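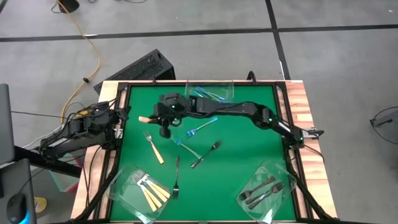
Chapter 4

Sorting with Two Arms

In the first three chapters you built one arm, wired it and taught it to move to a point and come back. Now we will put two arms on one bench and give them a job which everybody knows from the kitchen: sorting the forks. It sounds like a small job. When we did it the first time in the Walholm shared workshop, it took us all of August, and most of that month we did not work on the arms at all. We worked on the table.

What you will learn in this chapter

How to place two arms so that their reach overlaps only where you want it.
How to prepare a work surface that helps the gripper.
How to choose and place the trays.
How to write a sorting order that a second person can read and repeat.

What you need from before

You need two finished arms of the Lukik type from Chapter 2, or any pair with the same reach, and the Trorkero control program from Chapter 3. Your emergency stop must work. If you left it for later, please go back to it now, before you read further.

4.1 The bench

A bench for two arms must be stiff. When one arm stops quickly, the whole table wants to move a little, and the other arm then closes its gripper beside the fork. In Walholm we started with a folding table and lost two weeks in this way. Legs that go down to the floor at an angle are better than straight ones, and a rail along each side gives you a place to fasten the arm and to move it later by a few centimeters.

For the surface, choose one plain color that is not the color of any thing you want to pick. Green is a good choice for cutlery. It should be matte, for a shiny surface shows every lamp in the room. Mark with tape on the floor where the bench stands. Somebody will push it one evening, and with the tape you can put it back in a minute.

The two arms stand on opposite sides and look to each other. Each has a half of the table which belongs to it, and between the halves there is a strip where both can reach. Keep this strip narrow for the first tests. Ours was 20 centimeters wide, and we allowed only one arm inside it at a time.

4.2 The trays and the forks

Use forks that differ in a way you can see from across the room. We advise three kinds, different in the color or the handle, with a tray for each kind. Clear plastic trays are cheap, but their edges catch the light, and you should test them under your own lamps before you buy more. 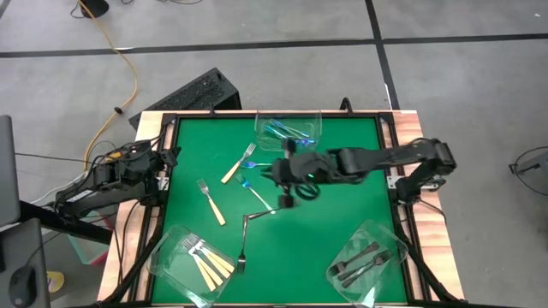 Figure 4.1. Two arms over the shared bench, with a clear container for each kind of fork.

Lay the trays near the border of the surface, so that the middle stays free for the loose forks. A tray may be turned a little toward the arm that serves it. In our first plan all trays were straight, because it looked more orderly, and the wrist had to turn very far for every fork. After we turned two of them, the movement became shorter and also more quiet.

Inside the tray, the forks should lie side by side in one direction. This is harder than it sounds. A fork which is dropped from too high will jump and lie across the others. Lower the gripper until the handle is almost at the bottom of the tray, wait 300 milliseconds and only then open.

4.3 The first sorting order

Write the order on paper first. A simple one is this:

1. Both arms go to the rest position.
2. The left arm takes the nearest fork of its own kind and puts it in its tray.
3. The left arm leaves the shared strip.
4. The right arm does the same.
5. Repeat until the middle of the table is free.

We learned this way of writing from the MacLeish workbook, which is out of print now but which you still find in some workshops. It is slow, and you will soon want both arms to move together. Please wait with this until Section 4.5. In our log there are 495 fork movements from the first test period, and the worst mistakes in it come from the days when we were in a hurry.

4.4 Approaching the tray

The last centimeters above the tray need their own speed. Set the travel speed as you like, but change to the slow speed when the fingers are one hand above the rim. Check the height again each time you change the tray for another model.
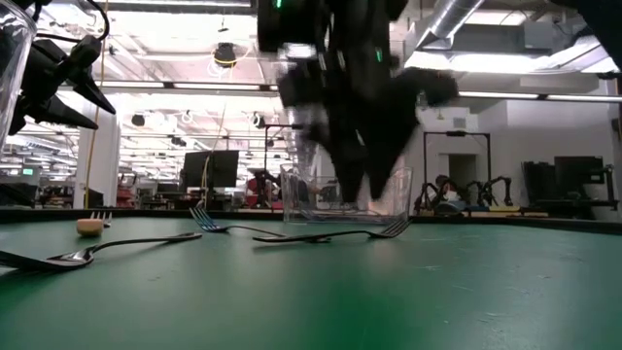

Why should the gripper hold a fork by the handle and not by the tines?
The handle is longer and smoother in shape, so the two fingers find a good hold even when the position is a little wrong. The tines can catch on a finger pad, and then the fork does not fall when the gripper opens.

Before you go on to Section 4.5, run the order from Section 4.3 with only one kind of fork on the table. Write down each fork that was missed and where it lay. You will need this list for the first exercise.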